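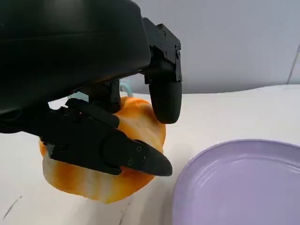
Sieglinde Oltmanns on 12 Years of Tuning Other People's Pianos

Sieglinde Oltmanns starts her workday at 7:30 a.m. with the phone. Most of the calls are from people who have just been given a piano.

"They want to know if it's worth anything," she says. "Usually it isn't. But they didn't call to hear that, so I go and look."

Oltmanns has been tuning and repairing pianos for 12 years, the last several of them out of a rented storefront on Caser Street. She learned the trade from Benedek Kozma, who still comes in two mornings a week to work on actions, the part of the piano that carries the hammers. Before that she kept the books for a lumberyard.

She tunes mostly in homes and churches. February is her busiest month. Furnaces have been running since the fall, the air indoors is dry, and soundboards shrink.

"The pitch drops and people think something broke," she says. "I tell them to buy a humidifier and wait for me. If I tune it the first cold week, I'm back in a month and they're mad at both of us."

A standard tuning in her shop costs $200. If the piano hasn't been touched in years she adds $75 for a pitch raise, a fast first pass that brings the strings close before the real tuning begins. She says customers object to that charge more than any other.

"You can't pull a string up that far and have it stay. The other strings move while you're doing it. So you do it twice. I've explained it on the phone so many times I should record it."

The piano she talks about most is a Kohlhase upright that came from a church basement in Gullis, an hour north. A family paid $655 to have it moved, then called her. Two of the bass strings were gone and mice had been in the felt.

"I would have told them to leave it there," Oltmanns says. "They'd already paid the movers, though, and the grandmother had played it at her own wedding. So we fixed it."

Kozma did the hammers. He remembers the job less fondly.

"The glue was bad," he says. "Somebody had used the wrong glue, a lot of it. I spent three mornings on the glue."

Asked what people should check before they accept a free piano, Oltmanns says to press every key, including the ones at the very top, and to open the lid and look at the tuning pins for rust. If a pin is loose enough to turn easily, the string won't hold. She also suggests asking where it has been kept. A garage is bad. A sun porch is worse.

She doesn't own a grand. At home she has a small upright and a cat named Ullo who sleeps on it.

"I don't play much," she says. "By evening I've heard enough A's."

The shop takes calls until 4 p.m.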